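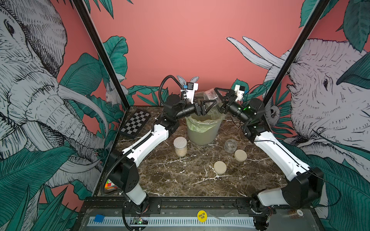

2 min read

Zonau watercolour pencils, set of 40 - quick review

Bought these in January to replace a tin that got sat on. Needed something for field sketches, mostly beetles and seed heads, a few moths. Been using them most days so quick notes while I remember.

Colour. Strong, a bit loud out of the tin. Greens are the best of it, five or six you could use straight for foliage. Browns less good, the darkest one goes purple as soon as it's wet. Annoying if you do wing cases. I've been laying the indigo over the top and that mostly sorts it.

Lead is softish. Holds a point long enough for leg hairs if you turn it as you go. Broke twice in the cheap sharpener, not once with a knife.

Water. Washes out clean on Cloutier hot press, nearly no pencil line left. On the Jostent pad it drags and the paper pills, but that pad does that with everyting. Didn't try it on anything thinner.

Lightfastness, no idea yet. Taped a strip in the south window, half covered. The pinks already look a bit tired. Wouldnt sell an original done in them, fine for anything you're going to scan.

Tin is rubbish. Lid pops open in a bag, and the dents in the tray are too shallow so they all roll to one end. I moved mine to a Nerkance roll, 20 slots, so half the set stays at home.

Would I get the 100? No. Too many near identical oranges on the chart. The 40 is plenty, and you can buy singles when the good green runs out. Mine's down to a stub allready.

4 out of 5, one off for the tin.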